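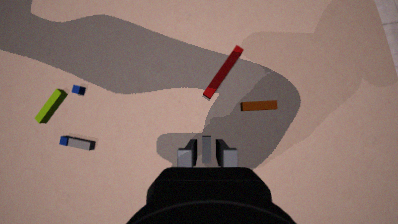 Kenemley Sundial Group

Setting out a vertical dial on a wall that does not face south

Most of the dial books I own give a chapter to the direct south wall and a page and a half to everything else. Very few houses were built by people who cared about direct south. The gable end at Burgi Bühler's place, which has taken up my spare evenings since March, faces south and then leans off to the west by an amount we have now measured three times, with three answers. What follows is mostly about getting that number, and a little about what you do with it once you have it.

The angle is called the declination of the wall, which is unfortunate because the sun has a declination too and both turn up in the same sums. I write d for the wall and leave the sun's as delta. For a wall facing exactly south, d is zero. I take west as positive. Some books take east as positive, and one that I will not name changes its mind between the worked case and the table at the back.

The compass

The first attempt was with a compass, and I record it only so that others can skip it. Held flat against the render it gave one reading, a hand's width away it gave another, and at the corner near the downpipe it swung off altogether. There is steel in the lintel and very likely more in the corner. Even with a clean reading you have to apply the local magnetic variation, and the figure printed on our map was years old. A degree of error in d moves the lines far from noon by enough to see from the garden path.

The board and the nail

The second method is the old one and it is good. Fix a flat board to the wall, true it vertical with a level, and rule a level line across it. Drive a pin square to the board at a point on the line. When the sun is out, mark the tip of the shadow and write down the clock time. From the time you get the sun's azimuth. From the sideways distance between the foot of the pin and the shadow tip, divided by the height of the pin, you get the tangent of the angle between the sun and the wall's perpendicular. Subtract one from the other and you have d.

The weak part is the pin. If it leans by a degree, so does your answer. Svenja solved this by leaving the pin out and using a drilled plate held off the board on four equal legs, so that a spot of light falls on the paper in place of a shadow. The spot is easier to mark than a shadow tip, which is always soft. The sun is half a degree across, and the blurred margin of a shadow gets wider the further it falls from whatever casts it. With a long pin late in the day you can choose your edge anywhere across a band as thick as the pencil, and two people will choose differently. Jaanus Baranauskienė marks the dark side of the blur and I mark the middle. We agreed to both mark the middle and then did not.

Take readings before and after noon. The mistakes in the clock and in the levelling do not cancel entirely, but they show up as a drift between the two sets, and a drift at least tells you that something is wrong. Ours showed one. The board had been levelled against a render line which was itself out of true.

The grazing sun

The third method needs no equipment except patience. Wait for the moment when the sun just leaves the plane of the wall and the first light rakes across it, and note the time. At that moment the sun's azimuth is ninety degrees from the direction the wall faces. It sounds perfect. In practice the wall has a texture, the light catches the high spots some minutes early, and for a while you have a wall that is half lit. On old render I would not trust it to better than a degree. As a check on the other figure it is worth having, and it can be done from a deckchair.

The figures we kept

The board gave 31 degrees west on the second run, with the plate, and the grazing light agreed as well as it could be expected to. We took 31. Beat Grabner wanted a decimal place. I have worked it with half a degree either side and the three o'clock line moves by less than the width of the paint.

From there it is standard work. The style, meaning the edge that casts the useful shadow, must lie parallel to the earth's axis. On a declining wall it no longer stands over the noon line. It stands over the substyle, which on a west-declining dial in this hemisphere falls to the right of noon as you face the wall. This is the place where most home-made dials go wrong. People buy a gnomon made for a south wall, fix it straight over twelve, and find that the dial is right at noon and nowhere else. The height of the style above the substyle comes from

sin(style height) = cos(latitude) x cos(d)

and the angle of the substyle from the vertical noon line comes from

tan(substyle) = sin(d) / tan(latitude)

Both of these can be done on a pocket calculator. Check that it is set to degrees. I have lost an evening to that.

The hour lines bunch up on the side near the substyle and spread on the other. It looks lopsided and it is meant to. A wall declining west loses its early morning and gains some late afternoon, so there is no point in painting a seven o'clock that will never be used. Larysa Holovko, who is doing the lettering, was glad to hear there would be fewer numerals on the left.

Time shown

The dial will read local sun time. There are two corrections between that and a watch: longitude, which is fixed, and the equation of time, which goes back and forth through the year by up to a quarter of an hour or so. You can build the longitude correction into the lines by shifting every hour angle by the same amount. I argued against it. It moves the noon line off the vertical, and a vertical noon line is the one thing on a wall dial that any passer-by can check with a plumb bob. Burgi agreed and it is her wall. A small table of the equation of time will go by the back door. Summer time is left to the reader.

Materials

The style is brass rod, 400 mm long, with a single foot and one strut. The dial plate is 500 mm wide, painted directly on a smoothed panel of lime render. We looked at slate and the weight put us off, given the state of the wall behind. The fixings are stainless, set in resin. I would have liked to use lead and was outvoted.

The drawing is done at full size on the back of lining paper. Pin it up by the noon line first, against the plumb bob, and let the bottom edge fall where it falls. If you line it up with the brickwork you will have copied the builder's mistakes on to the dial.

Still to do: prick the hour lines through, cut the strut to length, and take one more set of readings with the plate before anything is drilled, weather permitting. If anyone in the group has a long masonry bit that still has its tip, I would like to borrow it.

Posted June 17, 2018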